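Shop Floor Forum > Automation > General discussion
Thread: Two-arm cells on sachet sorting, effect on staffing

We use cookies to keep you logged in and to measure traffic. By continuing to browse you accept this. Manage preferences

clamp_and_rail
Posted 14 July 2023

Our site (contract packing, trade name Evton) has had two-arm cells on small sachets since February. The task is moving light paper packets between the table and plastic bowls. Integrator is Mundetti. Management now wants to extend it to the second line, and I have been asked for a note on what changed for the operators. I would like figures from other sites before I write it.

Ours so far: 11 people on the sorting benches before, 5 now. The other six went to goods-in and changeovers. Nobody was let go, but two lost the shift allowance. Output per shift is level with hand sorting on a good day and below it on most others.

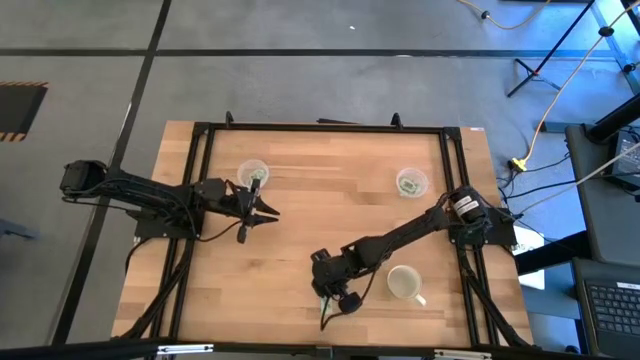

The remaining bench work is different in kind. An operator used to handle packets all shift. Now they reset the table, watch the arms, log each failed pick and call maintenance. It is graded the same as before, and I think that is wrong.

ohmslaw_ken
Graded the same here too. The argument from our HR was that no lifting is involved, so the job is lighter. They did not score attention at all. Ask for the scoring sheet before you write anything.

bench7
I work one of these, different firm. Disagree that it is harder. My wrists stopped hurting within a month. I did 800 packets an hour by hand and would not go back to it. Logging a failed pick is two key presses.

clamp_and_rail
Two presses per failure, yes. How many failures on a shift?

bench7
281 on the worst one I have had. Normally far fewer. That was a new batch of paper with more curl at the ends.

t_skive
Curl is the whole problem with flat sachets. A gripper closing from the side needs an edge to get under. If the packet lies dead flat on a glossy top the finger skates over it. If one end lifts, it picks. We put a thin rubber mat down and failures dropped, but the mat needs wiping every changeover and that time went to the operator, not to the cell. It never appears in the supplier's numbers.
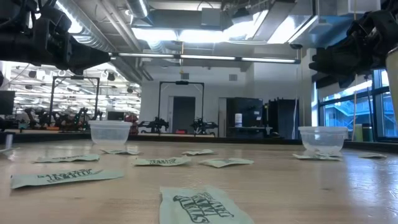 Packets laid out on the table, bowls at the back.

clamp_and_rail
Same experience with flat ones. We tried the Skjelbred fingers, narrower tip. Better on single packets, worse where two overlap. Back on the originals.

ohmslaw_ken
Who lays the packets out between runs? At ours it is the operator, by hand, and it is not in the cycle time either.

clamp_and_rail
Operator. I had not listed it separately. I will.

pallet_jack_2
I will be the unpopular one. Six people moved off a repetitive job and kept their employment. Most sites would take that. If output is level, the cell pays for itself in sick days alone.

ohmslaw_ken
It is level on a good day. Read the first post. And goods-in is heavier work than the benches, so you may only be moving the sick days to another cost centre.

pallet_jack_2
May be. Does anyone have absence data by department, before and after? I have ours for the benches only and it is down.

t_skive
We have it for both. Benches down, goods-in up slightly, net still down. One year is too short to say more. The change I would put first is skills. Our operators knew by feel when a batch was badly sealed. The cell does not, and the new starters have never handled enough packets to learn it. We now pull a hand sample at the start of each batch, logged on the Clollitz sheet with the weights.

bench7
Agree with that one. I still check by hand when the delivery changes.

clamp_and_rail
Useful. I will put down layout time, mat cleaning and the hand sample as operator tasks and ask for regrading on that basis. If anyone has a job description that was rewritten after a cell went in, please message me.

5 users are watching this thread

Contact | Forum rules | Privacy | Copyright Shop Floor Forum | Back to top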